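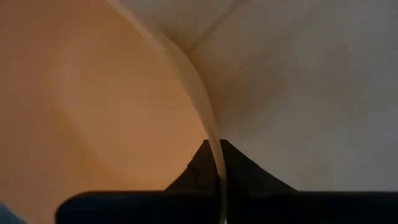
4. Getting your collection history into Prokora

By now you should have Prokora installed and a blank catalog open (if you don't, go back to section 3, it takes one cup of coffee). In this section I'll walk you through entering the ownership history for your objects: who had what, when they sold it, and what piece of paper says so. I learned all of it on the Whitlock collection, which is 676 pots, lamps and small bronzes with the paperwork stuffed in shoeboxes, so you get my mistakes for free!

4.1 Before you type anything

1. Give every paper a number. Letters, invoices, auction tags, the backs of envelopes, all of it. I write W-1, W-2 and so on in soft pencil on the back, top right corner.

2. Scan or photograph both sides. Dealers loved to scribble prices on the back, and a price in dollars or Swiss francs can tell you plenty about where a thing was sold.

3. Put the papers back in the order you found them. You'll be tempted to sort by date. Please hold off until the scans are done and backed up, since two sheets folded together may belong together.

Caution: No sticky notes, no paper clips, no ballpoint. I once lifted a yellow note off a 1960s invoice and half the signature came with it. I still feel bad.

4.2 Setting up your sources

1. Open Sources > New and pick a type: Letter, Invoice, Sale Catalog, Photograph or Other. Try to stay out of Other. Mine had 154 entries before I went back and sorted it, and that was a long February.

2. Type the paper number in the Ref box exactly as you penciled it. Prokora treats W-7 and W7 as two different papers and it won't warn you.

3. In the Text box, copy out what the paper says, misspellings included. Your own ideas go in Comment.

4. Attach both scans. The limit is 30 MB per source, so if your scanner makes monsters, save them as smaller files first (keep the monsters somewhere safe, though).

5. Click Save, then Lock. Locking keeps you from changing the Text box by accident while you're tabbing around.

Note: Coming over from Pumico? Your old source list will import fine through File > Bring In, but the dates arrive as plain text. You'll have to open each one and press the little calendar button. Sorry. I did mine in batches of 10 with the radio on.

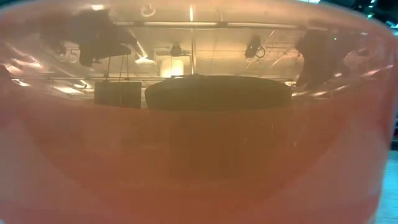 4.3 Building the chain for one object

Now the fun part. Pick an object you know well for your first go. Mine was a black-gloss cup from the Grikolwood sale, because I had three papers for it and they mostly agreed.

1. Open the object record and click the History tab.

2. Click Add Step. Each step is one owner or one sale. Start with today and work backward. I know it feels upside down, but the recent end is the part you can prove.

3. Fill in Name, Place, From and To. Leave a box blank when you don't have an answer. Blank is fine!

4. Click Link Source and choose the paper that backs up the step. A step with no source shows up in gray, and gray steps stay out of the printed report unless you tick Include Unsourced.

5. Keep going until the papers run out.

6. Click Show Gaps. Prokora draws a bar across the years, with a hatched stretch wherever you have no owner. My little cup has a hatched stretch you could drive a truck through, and it's staying that way until I find something better than a guess.

Caution: "Private collection, Switzerland" is a phrase from a sale catalog. Enter it as the catalog's wording, in quotes, with the catalog as the source. Don't turn it into an owner, or it'll pop up in your Names list looking as solid as everybody else.

4.4 Adding pictures and captions

1. Go to the Images tab and click Add. One picture at a time works best.

2. Type a caption in the box underneath. Short and plain is good: what it is and what it's sitting on.

3. Press Preview to check that the caption lands under the picture and hasn't wandered onto the next page.

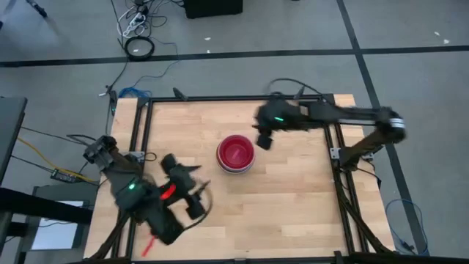
Red bowl on a wooden tabletop.

4. If an old photograph is evidence for a step in the chain, enter it under Sources too. The Images tab is only for show, and Show Gaps pays no attention to it.

4.5 Backing up

Choose File > Save Copy at the end of every session and put the copy on a different drive. The automatic backup keeps the last 10 versions, then starts overwriting the oldest. Printing the report doesn't count as a backup, by the way, as it leaves out your comments and anything in gray.

Sharing your catalog with other people is in section 5.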